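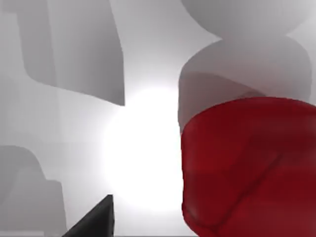 Ticket 119: Skindik invoices print with the totals missing

Opened 27th May, still open

Hi again! So the invoice printing is still acting up for us in the Ikholm office. Everything looks fine on screen, but once I hit print the totals column just vanishes (the tax line too, on longer ones).

What I've tried so far:

Set the scale back to 100 percent. No change.
Removed the printer and added it again. It printed 4 good invoices and then went right back to its old tricks.
Saved as PDF first. Totals are missing there too, so I'm pretty sure the printer's off the hook!

It only seems to hit invoices over $900, and I wonder if the comma-free amounts are too wide for the column? Could someone check the template before the June billing run? I'm writing the totals in by hand for now.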